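Intro to PC Hardware, Handout 4: Where the Heat Goes
Rin Sasaki, 3 Oct 2022

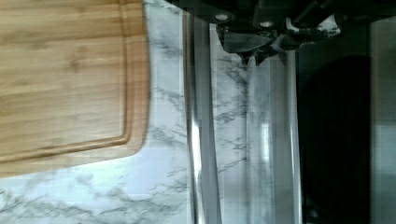

Welcome back, everybody, and thank you for sticking with me through power supplies, which I know ran long. In this unit we are going to talk about cooling, and I want to begin with the part most people skip over, the metal block that sits right on top of the processor, before we get anywhere near fans. The flat bottom of that block is called the base or the cold plate, and its whole job is to take heat out of a very small chip and spread it across a much larger piece of metal. Touch helps here, so try this at home before next time. Put one hand on a wooden cutting board and the other on the countertop next to it, and leave them there a moment. If your counter is real stone, it will feel a good deal cooler than the board, even though both have been sitting in the same kitchen all day at the same temperature. Stone carries heat away from your hand faster than wood does, and copper and aluminum are faster again, by a lot. While you are at it, have a look at the groove that runs along inside the rim of a board like this one, because we will want it when we get to thermal paste.

Conduction first. Heat moves through a solid from the warm end to the cool end, and how quickly it goes depends on the material, how thick it is, and how much area you give it. Copper conducts better than aluminum but it is heavier and costs more, so a lot of coolers use copper for the base and the heat pipes and then aluminum for the fins. Our lab cooler, the Ketilsson, is built that way. The little Fusik that we pull out of the older machines is aluminum all the way through, and you will feel the difference in weight as soon as you pick the two of them up.

Now, paste. Two pieces of metal may look perfectly flat and still touch only at their high spots. Everywhere else there is a thin layer of air, and air is a terrible conductor (lovely in a winter coat, not so lovely on a processor). Thermal paste fills those gaps. It does not conduct nearly as well as the metal itself, so you want the layer thin. A dot the size of a small pea in the middle is plenty for the chips we use in class. Lower the cooler straight down, don't slide it around, and tighten the screws a few turns each, going corner to corner.

And here is where the groove comes in. A cutting board has a channel to catch whatever runs off the middle. The socket on your motherboard has no such thing! Extra paste squeezes out the sides and goes wherever it likes. Most pastes sold today do not conduct electricity, so it is usually more of a mess than a disaster, but some do, and you should read the tube before you open it. Clean up with isopropyl alcohol and a lint-free cloth, and let it dry.

Convection is next. Once the heat has reached the fins, moving air has to take it away. The fan on the Otedlow test bench tops out at 2000 rpm, and I would like you to listen to it at full speed and then again turned well down, because the noise drops off much faster than you might expect while the temperature creeps up only a little. Also check which way the air is going. Nearly every fan blows toward the side with the support struts, and a fan mounted backward is the most common mistake I see in this course, my own builds included.

For the lab, work in groups of 2 and use the Gulum logging program that is already installed on the bench machines.

Let the machine idle until the reading settles, and write the number down. Last year's bench settled at 40 degrees Celsius.
Start the load test and let it run until the reading stops climbing. Last year it leveled off at 67.
Shut down, let everything cool, clean off the old paste and put on new. Repeat both readings.
Note the room temperature each time. A warm afternoon will shift all of your numbers upward.

Please don't worry if your readings differ from mine. I am much more interested in your explanation of the difference, and a paragraph or so is fine.

Reading for next time: the chapter on case airflow, up to the part about dust filters. Bring your notes from the power supply unit too, we will need the wattage table again.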